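The meeting opened at 7:10 in the evening in the lower room of the Tanner Street house, a little later than planned because the tea was slow. Helju Kuusk led, and Andri Bachmann kept these notes, so please blame him for anything that wanders. Iver opened with the short chant for peace and then we sat quietly for a few minutes, which several people said afterward was the best part of their day.

## Notes from last time

Helju read out the July notes. One correction: the verse we closed on was from the second chapter of the Gita, and Andri had written down the third. He has fixed it and is sorry. With that the notes were accepted.

## The reading circle

We have now been at the Katha Upanishad since early spring, and Helju wanted to know, in her kind way, whether people were enjoying the slow pace or just putting up with it. There was a good long talk about this. Danitz said she loved it, and that she had spent a whole week on the part where Nachiketa waits three nights at Death's door without food, and kept finding more in it. Iver felt that newer people sometimes lose the thread when we go back over the same lines, and he wondered if whoever leads could begin by telling the story up to that point in plain words. Everyone liked that idea, and Danitz offered to try it first.

We also talked about translations. There are now at least four different ones in the room on any given evening, and it does get confusing when one person reads "the good and the pleasant" and the next person reads something quite different. Helju reminded us that her own teacher used to have everyone read their version aloud, one after another, and let the differences do some of the teaching. We agreed to keep doing it that way for the main verses and to use one shared handout for the rest. Andri will type it up in large print (Mrs. Prultov asked very sweetly for larger than last time).

After the Katha we will go on to the chapter on devotion in the Gita, the twelfth. It is short, and Iver would love for us to learn some of it by heart. Nobody has to!

## Visiting speaker

Helju has been writing back and forth with a retired teacher of Sanskrit who would be glad to come and speak about the three great schools of Vedanta and where they part ways on the soul and God. He is happy to stay for the meal and has asked only for his bus fare. There was some worry that one evening is not much time for three schools, and Danitz suggested asking him to spend most of it on the qualified non-dualists, as that is where people's questions have been coming from, and to touch on the other two as he goes. Helju will put this to him gently.

We will set out 52 chairs, and if more people come than that, the cushions are in the hall closet.

## The festival for Krishna's birthday

This took up the middle of the evening, as it does every August. Last year nearly 40 people stayed until midnight, and a good number of them had small children asleep on coats by the door. We all agreed that the late hour is part of what makes the night so lovely, and we also agreed that families should have something earlier. So there will be 2 gatherings: a children's program at five, with the butter-pot story and songs, and then the longer evening beginning at nine, with singing, the reading of the birth story, and the midnight offering.

Iver will lead the singing. He asks that people please not all pick the same three songs, and he will leave a sheet by the door where you can write down a favorite. Mrs. Prultov will dress the cradle, as she has done for longer than any of us can remember, and she would welcome a younger pair of hands to learn how the garlands are tied. Danitz said she would be honored.

On fasting, Helju wanted it said again that each person should do what their health and their own tradition allow. Some take no grain, some take only water, and some of us need our supper, and all are welcome at the same table afterward.
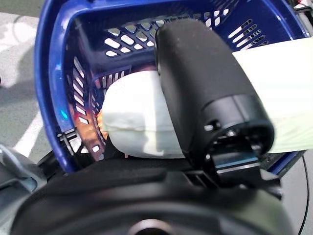 The midnight meal will be simple: rice pudding, fruit, the sweet yogurt drink, and Mrs. Prultov's ginger and coriander powder sweets. Andri will make up the list of who is bringing what. He asks that you tell him by the end of our next meeting, and that you mention nuts if there are any in your dish.

## Money

We have $204 in the box after paying for the lamp oil and the new song books. Helju suggested that we keep enough aside for the speaker's fare and spend the rest on flowers and milk for the festival, and there were no objections. Iver asked whether we should pass a plate on the night. After some thought we decided to leave the box by the shoe rack, as we always have, and say nothing about it.

## Other matters

Danitz asked if the quiet sitting before the reading could go a bit longer. We will try fifteen minutes for a month and see how knees hold up.

The harmonium has a sticking key again, the second one from the left. Iver thinks he can mend it himself and will take it home with him.

A reader who could not be with us tonight sent a question by letter: if the Self is never born and never dies, who is it that needs setting free? We talked about it for a good while, happily and without settling it, and Helju would like to start from there next time. If you have a passage that speaks to it, please bring it along.

## To do

- Helju: write to the speaker about his subject
- Andri: large print handout, food list
- Danitz: tell the story so far at the next reading; learn the garlands
- Iver: song sheet by the door, harmonium key

Mrs. Prultov read the closing verse and we finished at 9:05, with tea afterward for those who could stay.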